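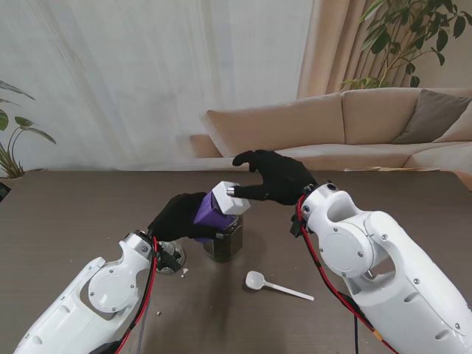 Steadying the cap on the purple container, held over the dark glass jar.

Twelve Stories from Wadari: Making a Shared-World Anthology
Fiction Workshop, final project report
Zoriana Fedoruk and Fidel Cisternas
March 5, 2010

What we set out to do

We wanted to find out if a class could write a book together that felt like one book. Plenty of anthologies share a theme (Christmas, dogs, weddings) and the stories never touch each other. Ours would all take place in the same made-up river town, Wadari, over a single July in 1887, and a person who ran the ferry in one story had better be running it in all the others! Every story could be up to 2,000 words. Writers could pick romance, mystery, ghost story or comedy, as long as nothing burned down the hotel before page 100, where Fidel needed it.

The two of us were editors and also wrote one story each. This report is mostly Zoriana's writing, with the layout section by Fidel.

The town bible

Before anyone wrote a word of fiction we made a shared document, which TV writers call a bible. It had a map, a list of families, the price of a ferry ticket, the weather day by day, and the one big event everybody had to respect: the flood warning on the last Saturday night... we first had it on a Saturday, then dropped the name of the day because three stories disagreed, and it became "the night of the warning." The bible worked beautifully for places. People forgot it completely when it came to people. Mrs. Clernetti, who keeps the boarding house, was a widow in the document. In the first drafts she was a widow, a newlywed, and in one ghost story already dead. We loved all three versions, so we let her marry again in the middle of the book and gave the ghost to her first husband. It is now our favorite thread, and it came straight out of a mistake.

If another group tries this, put the characters on a timeline instead of in an alphabetical list. We switched in week four and the contradictions dropped off right away.

Choosing the order

I had no idea how much fun this part would be. We printed the first and last paragraph of each story on separate sheets and laid them out in a long line, then kept swapping. Strict date order was the obvious choice, and it was dull. All the quiet stories came at the start, and the flood took up the whole back half. What we ended up doing was opening with "Bonsu's Mule," which happens in the middle of the month and is very funny, and then stepping back to the first of July. Readers seemed happy to be moved around as long as the date stood under each title.

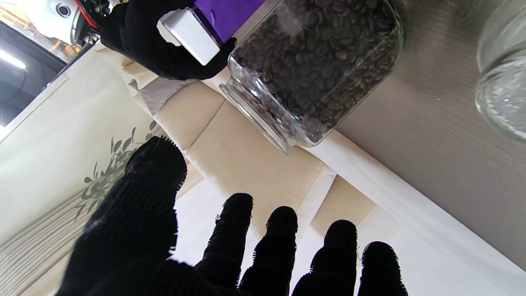 How did you keep one story from spoiling another?
Each writer gave us a single sentence saying what the reader must not know beforehand, and we checked every earlier story against those sentences before fixing the order.

Editing each other

Every story had two readers from the class and then one of us. The rule was that the first round could only be questions. "Why does she go back for the letter?" is a much kinder note than "her going back makes no sense," and it gets a better rewrite too. In the second round we marked lines. By the end we had 458 comments saved, and I went back through all of them for this report. The largest group by far was on dialogue, mostly people from 1887 saying "okay" or talking in modern slang. The next largest was on endings. Almost all of us wrote one paragraph too many. Cutting the last paragraph improved my own story so much that I was a little embarrassed. 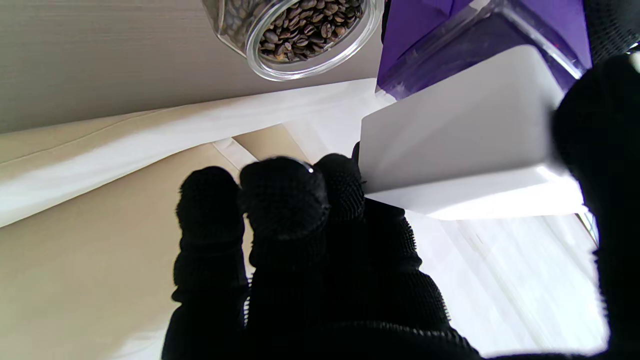 Hands turned out to be our best tool for telling characters apart. In a shared world you can't describe Mrs. Clernetti's face all over again in every story, the reader gets tired of it, but you can show how she handles a key or folds a bill. We did a warm-up on this that I would recommend to anybody: write one paragraph about a person holding a plain object, no face, no name, no feelings stated. A black knit glove pressed up against a white box, as in the picture here, gives you a lot to begin with. You have the little raised nubs at the fingertips, the thumb wrapped around one end, and you can decide for yourself if the person is about to hand the box over or keep it. Some of the paragraphs from that warm-up went into the book nearly unchanged, including the opening of "The Glover's Daughter."

Layout and printing (Fidel)

The book came out at 133 pages, including the map. I set it in a plain serif face at 11 points. At 10 points it would have been cheaper, but my grandmother was going to read it. Each story starts on a right-hand page, and I'd do that again even though it left us with some blanks. The copy shop in Sollham bound 30 copies. The first proof had the map upside down, which was my fault, and the page numbers had vanished from two stories, which I still can't explain. Check a paper proof! Everything looked perfect on my screen.

What readers told us

We lent copies to another section and asked for comments on a half sheet. Most of them named Mrs. Clernetti as the character they remembered. Several asked for a second book set in winter. One reader drew us a family tree, and it was more accurate than ours. The main complaint was too many people in the first twenty pages, and we agree. A cast list at the front would have solved it, and there's room for one on the back of the map.

What we would change

Start the timeline in the first week. Give the editors smaller stories of their own, as we were both late with ours. Let the comic writers see the sad stories sooner, so the jokes know where they are landing. And leave the hotel alone. It burned down on page 97.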